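Filed under: Clinical Trials & Studies
4 min read

Rekura shot trial, anyone else screening?

**marshgrass**
Got the call Tuesday. They want me in for screening on the Rekura vaccine trial, the shingles one, at the Zultovden site. Consent form is 12 pages and I read it on my phone in the parking lot so take that for what its worth. Two shots, then blood draws, then a phone diary. Anyone further along than me? Mostly want to know how bad the second shot is. I work on my feet.

**toddlerwrangler9**
Done with both. First one nothing, sore arm. Second one I was in bed by 6 pm with chills, fine by lunch the next day. Don't schedule a shift after it. Also could of been placebo the first time for all I know, they don't tell you.

**pell_street**
You don't switch between placebo and real partway through. You're in one arm or the other for both doses. It's in the consent form.

**toddlerwrangler9**
Ok, then I got the real one, or my kid brought something home from daycare. Point is keep the next day open.

**marshgrass**
Good, thats what I needed. Will ask for a Friday.

**oldcrank1061**
Nobody asked but I would not do this. There's already a shingles shot you can get at any drugstore. Why be a guinea pig for a second one.

**pell_street**
Because the first one is two doses and lots of people never go back for dose two. Because supply. Because some people react badly to it. A new one has to get tested on somebody.

**oldcrank1061**
Somebody, sure. They pay you what, gas money? And the company keeps the rest.

**marshgrass**
Visit money is fine, not why I'm doing it. My mother had shingles in her eye. I'll leave it there.
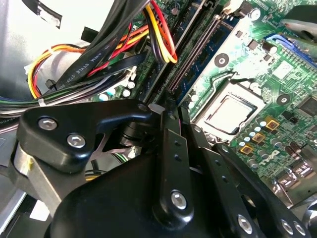
**hexnut_dad**
Diary app question, for whoever is past the first dose. Mine kept logging me out, and the site says you can fill it in from a computer instead. Well, my computer is an old Dell, and it's sitting open right now with the green motherboard showing, so that's no help until I get it back together. Does the paper version count the same? I missed 4 entries and don't want to get dropped.

**toddlerwrangler9**
Paper counts. Call the coordinator, they gave me a booklet. Write the temps down even if you take them late, put the real time next to it.

**pell_street**
Missing a few won't get you dropped. Don't backfill from memory though — leave them blank. Made up numbers are worse for them than no numbers.

**hexnut_dad**
Was about to backfill lol. Ok. Blank it is.

**oldcrank1061**
So the safety data is people guessing their own temperature on a phone. Great.

**pell_street**
Plus blood draws, plus visits, plus a nurse calling. You're allowed to not like it. Just read the form first.

**oldcrank1061**
I read the Prostov one back in May, for the flu trial. Page 9 says they can stop any time for any reason. Didn't care for that.

**toddlerwrangler9**
So can you. Same page probaly.

**marshgrass**
Mine says both. Going in. Bringing a list of my meds and a snack, will post after the first shot.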